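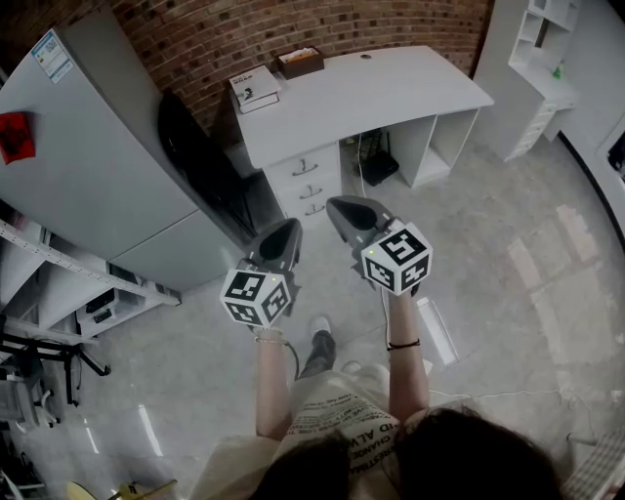 Kiri Wihongi asked whether a cargo can be nominated before the metering statement is closed. It can, but the volume stays provisional until step 5 below is done.

Section 4: Recording a crude lifting in Gollent

Use this section when a partner in the Brovberg field lifts oil from the Jellbridge terminal. You need operator rights and the signed bill of lading.

1. Open Liftings and choose New Cargo.

2. Pick the field, then the terminal. If Jellbridge is not listed, the terminal has not been linked to the field - go back to Section 2.

3. Enter the vessel name and the loading window. The window must fall inside a single accounting month.

4. Enter the gross volume in thousands of barrels, as shown on the bill of lading. A cargo of 273,000 barrels is entered as 273.

5. Attach the metering statement and press Close Statement. The status changes from Provisional to Final.

6. Check the partner shares on the right. They must add up to 100 percent or the Save button stays gray.

7. Press Save. Gollent posts the cargo to the lifting account and sends a notice to each partner.

Note: Water and sediment are deducted when the statement is closed. Do not enter a net volume in step 4 or the deduction will be made twice.

Note: Partners who use Vida for their own accounts receive the notice as a data file. All others get it by email.

Caution: A final cargo cannot be edited. To correct one, post a reversal first and then enter the cargo again under a new number.

Error 636 means the lifting would put a partner over its entitlement. Check the opening balance before you ask for an override - a late entry from the month before is the usual cause.

For payment dates and price differentials, go to Section 5.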